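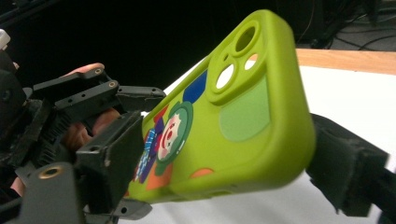 Instituto Dametti de Consumo Responsable
3 de mayo de 2023

Abrimos este hilo para presentar las orientaciones del Instituto sobre la conservación y la entrega de teléfonos móviles en desuso, dirigidas a los hogares y pequeños comercios del municipio de Flusivdale. El texto completo está a disposición del público en nuestra sede y en las bibliotecas de la red Pratano.

1/
El punto de partida es una consulta realizada entre los residentes del municipio. Se recibieron 3709 respuestas válidas. La pregunta principal era sencilla: qué hace usted con el teléfono anterior cuando adquiere uno nuevo.

2/
El 40 % de las personas consultadas declaró guardarlo en un cajón sin una finalidad concreta. Es la respuesta más frecuente, por delante de la cesión a un familiar y de la entrega en un punto de recogida.

3/
Agradecemos a Liette Ross, responsable del área de estudios, la coordinación del cuestionario y la revisión de las respuestas abiertas. Muchas de ellas describen con detalle los motivos de la demora: fotografías sin copiar, contraseñas olvidadas, dudas sobre la privacidad.

4/
El Instituto recomienda no posponer la decisión. Un aparato que todavía recibe actualizaciones puede tener un segundo usuario. Pasados unos años, esa posibilidad se reduce y solo queda la recuperación de materiales.

5/
Antes de ceder o entregar un teléfono conviene hacer una copia de seguridad completa, comprobar que la copia se abre en otro equipo y cerrar la sesión de todas las cuentas. A continuación se restablecen los valores de fábrica desde el menú de ajustes.

6/
Cerrar la sesión es el paso que se omite con mayor frecuencia. Un teléfono vinculado a la cuenta de su anterior titular puede quedar bloqueado para quien lo recibe, aunque se haya borrado su contenido. En nuestro servicio de atención lo vemos cada semana.

7/
Retiren también la tarjeta SIM y, cuando exista, la tarjeta de memoria. Si la línea sigue activa en una tarjeta virtual, corresponde solicitar el traslado al operador antes del borrado. 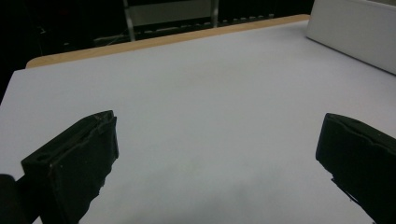
8/
Respecto a la batería: si el aparato presenta la pantalla levantada, la tapa abombada o una deformación visible, no debe cargarse ni perforarse. Debe mantenerse apartado de fuentes de calor y comunicarse esta circunstancia al personal del punto de recogida en el momento de la entrega.

9/
Para los teléfonos que vayan a guardarse durante un tiempo, aconsejamos dejarlos apagados, con la batería a media carga, en un lugar seco y templado. No es conveniente almacenarlos completamente descargados.

10/
Las fundas merecen una mención aparte -- en la consulta fueron el accesorio más citado entre los que se desechan sin uso. La mayoría se fabrica para un modelo determinado y pierde utilidad cuando se sustituye el aparato.

11/
Si el teléfono se cede a otra persona, pedimos que la funda lo acompañe. Lo mismo se aplica al cargador y al cable. La entrega conjunta evita compras innecesarias y facilita que el nuevo usuario lo proteja desde el primer día.

12/
Las fundas no deben depositarse junto con los aparatos electrónicos, salvo que incorporen batería o componentes eléctricos. En los demás casos deben seguirse las indicaciones del servicio municipal, que varían según el material.

13/
Para limpiar una funda de silicona antes de cederla basta agua tibia con jabón neutro. Debe retirarse del teléfono, aclararse y dejarse secar por completo antes de volver a colocarla. Desaconsejamos la lejía y los disolventes.

14/
El municipio dispone actualmente de 18 puntos de recogida de pequeños aparatos. Cuatro de ellos admiten además equipos para su reparación y posterior cesión a entidades sociales, dentro del programa Ashour.

15/
El programa Ashour está dirigido por Abdelghani Ait Brahim. Los aparatos admitidos pasan por una revisión básica de pantalla, botones, micrófono y batería. Los que no superan la revisión se derivan a un gestor autorizado.

16/
Rogamos que no se entreguen al programa teléfonos bloqueados, aunque su estado exterior sea bueno. El equipo técnico no realiza desbloqueos ni recupera datos por encargo de terceros.

17/
Quien haya perdido la contraseña de su cuenta puede iniciar la recuperación con el fabricante y conservar entretanto el aparato. El trámite puede prolongarse varios días y, en ocasiones, exige la factura de compra.

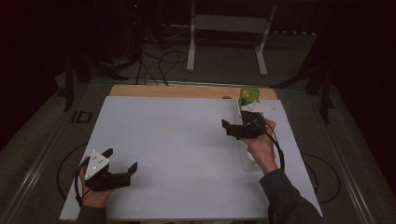
18/
Sobre los comercios: los establecimientos que se adhieran al programa recibirán un contenedor cerrado y un modelo de resguardo. El resguardo indica la fecha, el tipo de aparato y la conformidad de la persona que lo entrega. No recoge datos personales adicionales.

19/
El contenedor debe situarse a la vista del mostrador y nunca en la vía pública. La retirada se solicita por correo electrónico cuando se alcanza la marca interior, sin esperar a que esté lleno.

20/
Varias respuestas a la consulta preguntaban por los teléfonos antiguos, con teclas y sin conexión a internet. Se admiten en todos los puntos. También los cargadores sueltos, los auriculares y los cables, siempre que no estén mezclados con pilas.

21/
Otra cuestión recurrente es la del valor económico. El Instituto no tasa aparatos ni recomienda plataformas de compraventa. A quienes opten por vender su teléfono les aconsejamos conservar una copia del anuncio y anotar el número IMEI.

22/
En el ámbito escolar, los centros pueden solicitar una sesión informativa para el próximo curso. Las solicitudes se atenderán a partir de septiembre, por orden de llegada. Está prevista una adaptación de los materiales a lectura fácil.

23/
Hemos recibido asimismo observaciones sobre los horarios de los puntos de recogida -- en particular, los situados en oficinas que cierran al mediodía. Las hemos trasladado al servicio municipal competente y publicaremos su respuesta en este mismo perfil.

24/
Corregimos, por último, un dato de nuestro folleto anterior: las baterías externas sí se aceptan, pero deben entregarse en mano y con los terminales cubiertos con cinta aislante. La versión impresa que todavía circula indica lo contrario.

25/
Las consultas sobre estas orientaciones pueden dirigirse al área de estudios del Instituto Dametti, de forma presencial o mediante el formulario general. Las preguntas relativas a la cesión de aparatos corresponden a la oficina del programa Ashour.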